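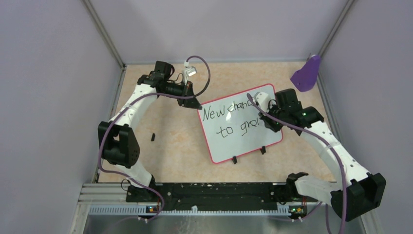 Storkness (robot cell)

Storkness is a two-armed tabletop robot cell built in the shared workshop at Sistgate. The project was started by Shona Yule, a member of the workshop, and remains in use there for small handling tasks. The cell takes its name from the storage room in which the first arm was assembled.

Construction

Both arms are fixed to a long black mounting rail along the front edge of the table. The links are white and the joint housings black, and each arm ends in a gripper. Purple cables serve the two grippers and are led down toward the front, where a white plastic cable comb spans most of the width. Two small circuit boards are attached along the same strip. Pale lavender-gray panels enclose the work area on the left, back and right, with silver posts at the rear corners.

The build log runs to 2,571 entries and lists 59 printed parts. An earlier version, known as Niven, had a single arm and no walls. It was taken apart in September, and eight of its parts were carried over.

Operation

The arms are run by Vemero, a control program written by members of the workshop. Tasks are set up by hand and usually involve one light object placed between the arms, such as a small red-bordered whiteboard with writing in black marker. Cable routing has been revised twice — the second revision left more slack at the wrists.

See also

Niven (robot arm)
Vemero
Sistgate workshop

Shared 8 times · 2 comments
Page last edited 23 May 2023 | Contact | Back to top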